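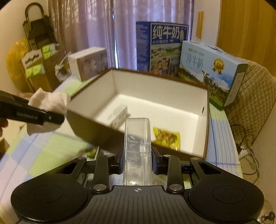 Been at the Flikau packing site in Uststead for going on four years now, and people keep asking me what changed when the automation came in. Going to put it in one thread so I can link to it.

When I started it was all hand packing. Mixed boxes, snacks and cartons and small household stuff, whatever was on the order slip. You stood at a bench and you filled the box.

In June they switched on the new line. It does the easy orders, same item over and over, and it does them well. We used to do 2000 boxes on a normal day with everybody on benches. The line does most of that now with two people watching it.

What's left for the benches is the mixed orders. Soft things, slippery things, clear plastic cases, a carton that has to go in next to a bag that can't be squashed. The line still kicks those out.

Some of us were moved to demonstration work. You do the packing with a gripper in each hand instead of your fingers, and it gets recorded so the arms can be trained on it later. Pick up the case, get it over the side of the box, set it down, let go. Then do it again with something else.

It's slower than packing by hand. On a good shift I get through 80 runs. My first week I was at 20 and my wrists hurt.

Cloth is the worst. You grab it and it bunches up, and you have to decide if that counts as a good grab or if you start over.

Pay is the same rate. We did lose the piece bonus, and for the fast packers that was real money. Acheampong, the contractor that runs the recording side, says a new bonus is being worked out. Nothing on paper as of today, Tuesday, August 6, 2019.

Headcount: no layoffs at our site so far. The Clundley site did cut its night shift — they offered transfers, but it's a long drive and most people didn't take it.

The part I didn't expect is how quiet it is. On the benches you talked all day. Now you're watching your own hands and you don't want to ruin a run.

Do I think I'm training my replacement? For part of the job, yes. I asked my supervisor straight out and got told the mixed orders will stay with people "for the foreseeable." I wrote the date down.

Back on at six tomorrow. Will add to this if the bonus thing moves.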